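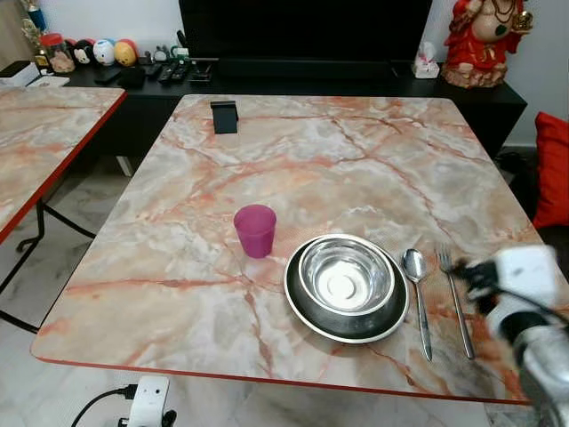
Forums > Home Automation > Arms and Grippers > Kit Reviews

Umard Varkunon arm kit, table setting package: worth it?

Started by Eglė Toom, Monday, July 13, 2020

We use cookies to keep you logged in and to remember your forum settings. By continuing to browse you agree to this. Accept / Manage

Eglė Toom
I've had the Varkunon on rental from Stojanović and have to decide whether to buy it out. Posting my notes in case anyone else is looking at the household package, and to hear from owners.

What you get is the arm, the white gripper, the clamp base, the head camera mount and the table setting software. The software lets you teach a layout by placing things yourself, then it tries to reproduce it. My test layout is a dinner plate with a steel bowl on it, a plastic cup to the left, spoon and fork to the right. Nothing fancy.

Cup: good. It grips a tapered plastic cup without squashing it once you turn the force down from the default.

Plate: fair. It wants to take it by the rim and the rim has to be proud of the table. A flat plate with a thin lip is a fight.

Bowl: poor under a ceiling light, fair with the light off. Polished stainless throws a glare spot in the bottom and the software reads the spot as an object.

Cutlery: mixed. It'll find a fork on a plain cloth. On my patterned top it takes a lot longer to settle and the fingers sometimes close on air beside the handle.

I ran the full layout 80 times. I stopped writing down the reasons after a while but most of the trouble was cutlery. The fork is worse than the spoon.

Build quality is fine. The cable along the arm could be better managed. The manual is a poor translation and the section on calibration is in the wrong order (do the camera before the gripper, whatever it says).

backshed_col
Which gripper tips? The ones in the box are too thick for forks. I said this in the other thread and got told it was my calibration. It wasn't. Buler make a thin tip that bolts straight on.

Eglė Toom
Box tips. I hadn't seen the Buler ones. Do they change the force settings?

backshed_col
Yes. You need to redo the force table for everything, cup included. Takes an evening. After that forks are reliable on a plain surface. Still no good on anything with a busy pattern, that's the camera and tips won't fix it.

prairie_mech
I'll disagree on the thick tips. I run the stock ones and my forks are fine. The trick is the approach height. Default has the gripper coming in low from the side, and it bumps the tines before it closes. Bring it in above the fork and drop straight down on the handle, closer to the middle than the software suggests. Menu is Motion, then Approach, then untick "shortest path".

backshed_col
Fine on what surface?

prairie_mech
Grey placemat.

backshed_col
Well, there you go.

prairie_mech
The question was about tips. You said they were too thick for forks and they aren't. The surface is a separate problem, and a placemat costs a couple of dollars.

Līga Krūmiņa
I bought the kit outright in December and I've used it most days. I'd back both of you in part. Approach height made the biggest difference for me, thin tips the next biggest. I wouldn't go back to the stock tips, though they do hold plates better.

On the shiny bowl, there's an exposure lock in the camera settings. Point the head at the bowl, let it go dark, lock it. The rest of the table looks murky on the preview but the false objects go away. I also moved a lamp so it wasn't reflecting off the tabletop.

One thing against the kit: the update process. The last update wiped my taught layouts. Back them up to a stick first. Umard's support answered on the second day and were polite but couldn't recover anything.

Eglė Toom
Thanks, that's useful. I tried unticking shortest path tonight and the fork pickup is better. It hovers a bit to the outside of the fork now and then comes across, so there's still an offset, always toward the right. Is that the camera mount?

Līga Krūmiņa
Probably. Mine had the same lean. The bracket has 2 screws and the rear one works loose. Nip it up and recalibrate, camera first as you said. If the offset is the same size every time you can also just enter it under Tool.

dunny_lantern
Can I ask the obvious one. It takes me no time at all to put out a bowl and a fork. Who is buying this?

Eglė Toom
My father has very little grip left in his hands and likes to have the table ready before I come over. Also I enjoy it.

dunny_lantern
Fair enough. I withdraw it.

prairie_mech
There's a school in town using one for a hospitality course too. I still think it's overpriced for a home. You can put together the same reach for less if you write your own software.

backshed_col
Most people aren't going to write their own software, mate.

prairie_mech
No, but most people aren't on this board either.

tansy_k
Does Stojanović take the rental off the purchase price? Their page says one thing and the email I got says another.

Eglė Toom
They take off 15 per cent of the rental paid, not the whole lot. I had it confirmed by phone. Ask for it in writing, I'm still waiting on mine.

tansy_k
That's a lot less than their page implies. I'll leave it then.

Eglė Toom
I've ordered the Buler tips and tightened the bracket. The rear screw was loose. I'll run another 80 on the bare table with the same layout and put the cutlery results in here, spoon and fork separately.

backshed_col
Do a set with a placemat as well so we can settle it.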